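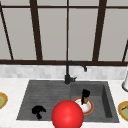
Speaker notes, teleop session, afternoon slot

Opening. Hi everybody, I'm Xinyi Yin, I work on demonstrations at Viridora. Ask for hands: who has driven an arm by remote control? Who has grabbed one by the wrist and pushed it through a job? (Usually more of the second. Say hello to them, they have sore shoulders!)

Sink task. I love this one. In the simulator you don't see fingers, you get a big glossy red ball marking where the gripper is. People laugh at the ball and then, a few minutes in, they stop looking at it and start looking at the plate. Pause there. That switch is what I want to talk about today.

Point out the double basin. The plate with the orange-red rim lies flat in the right side, near the divide, and the faucet spout comes down over that same side. So the operator has to choose a way in. Straight down? In from the front? Everybody picks something different and that variety is wonderful for training, as long as each person commits to their path. Hesitation gets learned too.

Numbers slide. 36 operators, 2922 demonstrations, all in simulation. Each new person gets 20 minutes of practice before we record anything. Don't read the whole table out loud, go straight to the bottom row.

By hand versus remote. By hand you feel the contact, and your elbow knows things your eyes don't. By remote control you see only what the robot's camera sees, so you never show it a move that depends on something it can't look at. Quentin Rey and I argued over this for most of February and I still enjoy the argument. Tell the Tranuneck story if there's time (the short version!).

Four tips for teaching a task:
Start from a different place each time.
Slow down near the rim, speed up in open space.
If you bump the divide, back off and recover, and keep the recording.
Stop when you're tired.

Number three gets questions. Yes, we really do keep them! A policy that has only ever seen clean runs has no idea what to do after a bump. Our Gumede runs got so much better once the messy ones went in, and I was grinning at my screen like a kid.

Live demo. Controller is under the lectern, check the battery. Invite somebody who has never tried it. Let them struggle a bit before helping.

Questions. If someone asks about moving to the real sink, bring up the Brukovar slide from the backup section.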